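Brakeck Tabletop Teleoperation Set
Data card and README

Summary

The Brakeck Tabletop Teleoperation Set is a collection of demonstrations in which a human operator guides a robot arm through small tidying and sorting tasks by remote control. It was recorded by the Zostell Laboratory for use in imitation learning. The current release holds 67 episodes covering 7 tasks. Each episode contains synchronized video, joint positions, gripper opening and a written instruction.

Recording setup

All episodes were recorded at one white table with a single arm and a two-finger gripper. The operator sat apart from the table and moved a leader arm of the same proportions, which the robot followed. The objects are household items and toy food: a plate, an open bin, a lidded canister, a bread roll, a banana and a panda figurine, among others. Larger items were left standing on the table during recording so that policies would be trained with ordinary clutter in view.
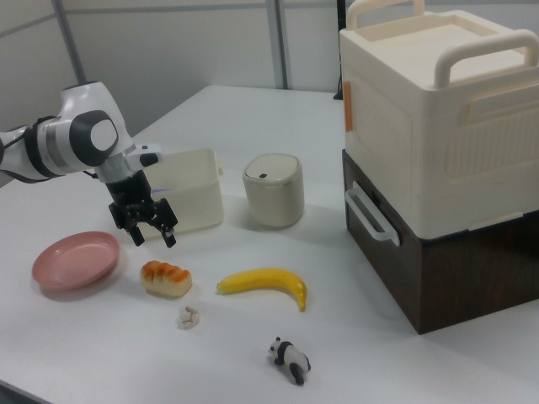

Fixed view. The gripper is open above the table, with the banana, bread roll and panda in front.

Object placement was changed between episodes. Operators were instructed to move small items by hand before each recording and to leave the arm in its rest pose until the start tone. The panda may therefore be standing in one episode and lying on its side in another. Both cases are kept in the release, and the starting layout is stored in the field named layout_note.

Demonstration protocol

The operator reads the instruction aloud, waits for the tone and begins. A grasp may be tried again up to 3 times within an episode. Repeated attempts are not trimmed – they are marked in the field named retry. An episode ends when the operator releases the pedal. Episodes with a dropped network link were removed before release.

Camera views

Two views are supplied for every episode. The fixed view is suited to judging the height of the gripper. The head view looks down on the table and gives a clearer reading of where small objects lie in relation to the fingers and the bin.

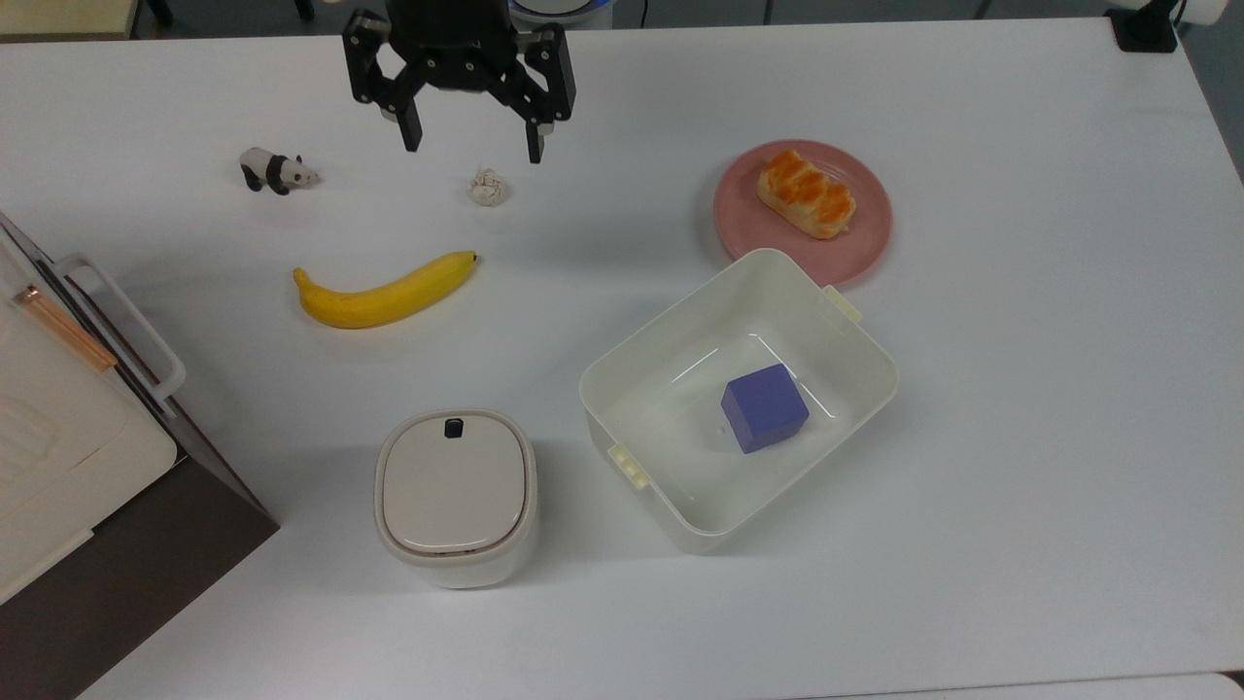

Mwajuma Owino: We trained on the head view alone and the policy kept closing too early on light objects. Adding the gripper opening as an input helped a good deal. I would ask that the next release store the leader arm's position as well as the follower's.

The request has been accepted. Leader positions were logged for all episodes and will be added under the Flikside format in the next version.

Known limits

Lighting was not varied on purpose. Only 2 operators took part, and their habits are visible in the data, chiefly in the approach to thin or crumpled items. The set should not be used to assess safety around people.

Access and contact

Files may be read with the Mbwambo loader, version 2 or later. Errors in labels should be reported through the project's issue page, with the episode number and the camera view stated.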